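Ticket 1632 - Fludska picking cell, Mivwood
Opened by: Lindsay Fairweather
Status: open

Arm stopped on a protective stop twice on Friday, both times low in the front bin on the approach to the crushed can. Pendant gave a joint torque fault, code 101. Cleared it, jogged up by hand, reran at half speed - same stop after nearly 4 minutes. Bin clamps checked and tight.
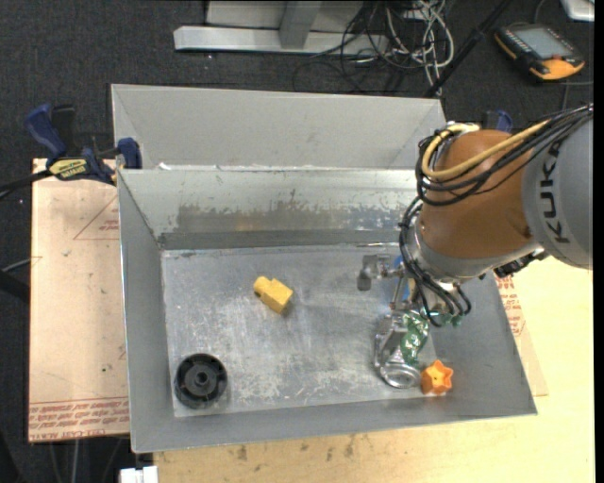 Wyn Powell replied that the torque limit was probably fine and asked for the cable slack to be checked first, as the Peninmont cell threw the same code when a loop snagged at the collar.

Will re-tie the cables and run the can pick again with the bin floor height raised 2 mm. Keep the cell in manual until then.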